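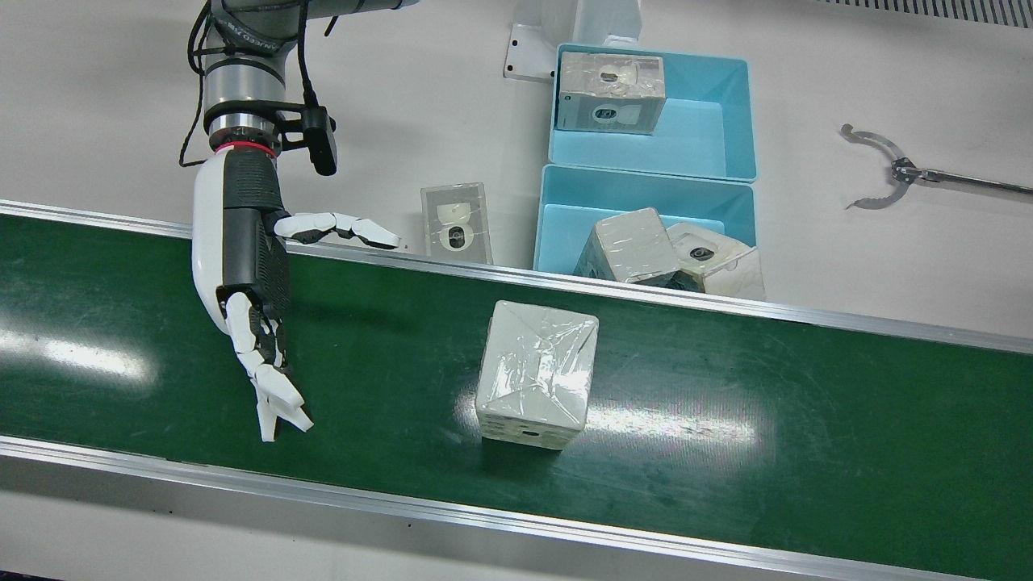
Section 3: Setting Up and Running the Packing Belt

Okay, you've got the crate open and the legs bolted on (if you haven't, go back to Section 2, I'll wait). Now we get to the fun part, which is turning a long strip of green rubber into something you'll use every single day. I'm Niloufar Shahbazi, I wrote most of this guide, and I've packed more boxes on a Zikard belt than I care to think about. Where I have an opinion I'll tell you it's an opinion. The cautions aren't opinions, so please read those even if you skip everything else.

You'll need the 12 mm wrench from the hardware bag, a level, a soft cloth, a bottle of plain mild dish soap, and a helper for the first two steps. One wrapped box of the kind you plan to run is handy too. Use a real one with something in it!

3.1 Placing the table

1. Pick a spot where you can walk along both sides. I've seen people push the far rail right up against a wall and then spend an entire afternoon fishing packages out of the gap with a broom handle.

2. With your helper on the other end, set the table down and rock it gently. If it wobbles, turn the feet until it quits.

3. Lay the level across the belt, then along it. Check both! A belt that leans to one side will walk over toward that rail, and you'll blame the tensioner when the floor was the problem all along.

4. Look at the belt from where you'll be standing, with the room lights on. The rubber is shinier than you'd expect, and a light right overhead can throw a big white patch across it. Clear wrap on top of that glare gets hard to see. Shift the table a little or switch to a lamp off to the side if your eyes are fighting it.

Note: Polished side rails show every fingerprint. It's cosmetic. I wipe mine when company is coming and otherwise leave them alone.

3.2 Tensioning and tracking

CAUTION: Unplug the table before you touch the tension bolts or put your fingers anywhere near the rollers. Switched off is different from unplugged. Unplug it.

1. Find the 2 tension bolts at the tail end, one behind each rail. Give each of them the same number of turns with the wrench, a half turn at a time, going back and forth between them.

2. Press the belt down in the middle with your palm. It should give a little and come right back. If it feels like a drum skin, back off a half turn on both sides.

3. Take your hands, sleeves, and tools away, plug in, and run it empty on the lowest speed for 3 minutes. Watch the edges of the belt, over by the rails.

4. If it drifts, stop, unplug, and tighten the bolt on the side it's drifting toward by a quarter turn. Run it again. Be patient with this one. The belt takes a while to answer, and if you keep cranking you'll overshoot and chase it back and forth (I did, for most of a morning, on the old Hurska table we had before this one).

5. Once it stays centered, snug the lock nuts and leave them be.

3.3 Wrapping boxes for the belt

Most of the calls I get about "belt trouble" are really about wrap. A snug package rides along nicely. A baggy one has a tail, and the tail finds its way under a rail or under the next box.

1. Square the box up before you wrap it. Close the flaps all the way and press the corners in. Cube-shaped boxes are the easiest to start with, so practice on those.

2. Pull the film tight as you go, and finish on the bottom. I like the seam underneath, where the weight of the box keeps it put.

3. Run your thumb over every corner. If you can pinch up a fold of film bigger than your thumbnail, do it over or tape it down.

4. Set the box flat on the belt, near the middle, and let go. Don't shove it. It doesn't need help!

5. Stand tall packages up only if they'll stand by themselves on a table. Anything tippy goes lying down.

Note: White boxes in clear wrap look wonderful on a dark green belt and they're easy to spot from across the room. If you get to choose your cartons, I'd go with white. We tried brown ones at our Chiba workshop and I kept losing track of them in the evening.

3.4 Your first real run

1. Clear off tools, tape rolls, coffee cups, and your phone. Yes, the phone.

2. Start on the lowest speed with a single box. Follow it with your eyes the whole length of the table.

3. If that goes well, add a second box and leave plenty of room between them. I go by a full box length, and more when the packages are different sizes.

4. Bump the speed up one notch at a time. You don't get a prize for the top setting, and I almost never use it.

5. Keep somewhere clear at the far end for finished packages. When that fills up, stop the belt and move them. Letting boxes pile against each other scuffs the wrap and leaves marks on the rubber.

CAUTION: Tie back long hair, roll up loose sleeves, and take off lanyards and dangly bracelets. Never reach for a box that's stuck at the rollers while the belt is moving. Stop it first, every time, even for a teeny little box.

3.5 Scuffs, streaks, and cleaning

People worry about this a lot, so let me put your mind at ease: a working belt picks up scuffs and pale streaks, and they don't mean anything is wrong. Mine has plenty. What you do want to watch for is a nick along the edge, a crack you can feel with a fingernail, or a spot that's gone sticky.

1. Unplug the table.

2. Wipe the belt with a damp cloth and a drop of dish soap. Skip solvents and anything citrus, they dry the rubber out.

3. Wipe again with plain water, then let it air dry before you put boxes on it.

4. Plug in, run the belt to bring the other half around, unplug again, and repeat.

5. Pick bits of film out of the gap beside each rail. A wooden chopstick works great for this, a screwdriver will scratch.

If you find a nick or a crack, order the replacement belt, part 217, from Ulum. Changing it is covered in Section 5, and you'll want your helper back for that.

Section revised 11/19/23. The next revision is planned for December and will add the curved extension table.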